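Home Browse Issues About Submit

Category: Home Cooking > Meal Planning

4.2 Do freezer meals save time?

Claims that batch cooking saves a family hours each week mostly come from people who sell containers. We had 18 households keep cooking logs through September, using the Pirnuveo meal plan or their usual habits. The logs covered 2,670 meals, of which 540 came from the freezer. Prep time was self-reported, and we doubt much of it.

Figure 3. Work surface, two views. (a) 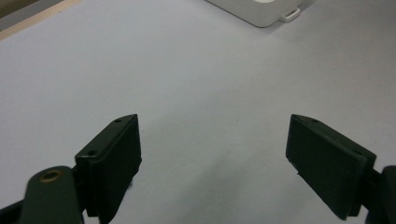

One Meston parent objected that we had left out the shopping, and that a big shop for freezer meals ate up a whole morning. The point is fair. Once shopping is added, the gain shrinks to almost nothing in the Fillden group. The Pumphrey group still came out ahead, but those homes had larger freezers to begin with, and we can't separate the two effects. Nor do we know how many frozen meals were thrown out uneaten, as the log sheet had no column for it.

(b) 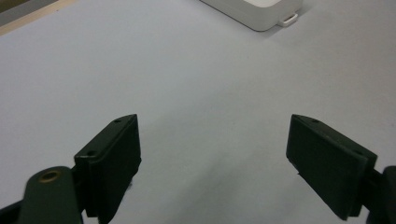 4.3 Lunchboxes

Parents logged 300 packed lunches. "Eaten" meant the box came home empty, a weak test, given how freely children trade food.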